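Bathroom Cleaning and Household Habits Study: Participants Wanted in Trunby and Rirnmont
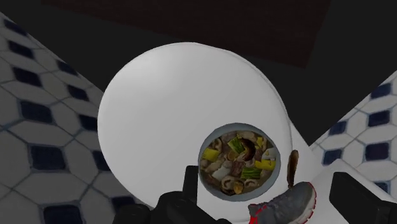

One householder from our last round told us she had signed up for the payment and stayed for the diary, and that by the second week she had stopped buying half of what was under her sink. Another said the forms were longer than he expected. We have shortened them.

The Stumer Household Study is looking for 90 households to take part in a project on how people clean their bathrooms, what they spend on it and how the work gets divided at home. It runs through September.

What you would do

Keep a short diary for 19 days. Each entry takes a few minutes and can be done on paper or on your phone. You note which rooms were cleaned, who did it, what products were used and how long it took. Days when no cleaning was done count too — please enter them as blank days and don't skip them.

At the end there is one interview of 30 minutes, by phone or at our office on Godinho Street. Interviews can be booked up to 8 p.m.

Who can take part

You need to be 18 or older, live in Trunby or Rirnmont, and have at least one bathroom that is not shared with another household. Renters and owners are both welcome. Homes with one person are welcome, and we are short of them. If you work for a company that makes or sells cleaning products, we can't include you this time.

You do not need to change how you clean, and we do not visit your home.

Payment

Each household receives $90 once the diary and interview are finished. If you leave early, you are paid for the days you completed. One payment is made per household, however many people fill in the diary.

Your information

Names and addresses are kept apart from the diaries and deleted when the study closes. Results are reported for the whole group. The earlier survey, with 1,000 mailed questionnaires, was handled the same way.

How to apply

Pick up a form at the Godinho Street office or at the Rirnmont library desk. Write "diary" at the top and tell us the best time of day to call. We reply to everyone, including households we can't place.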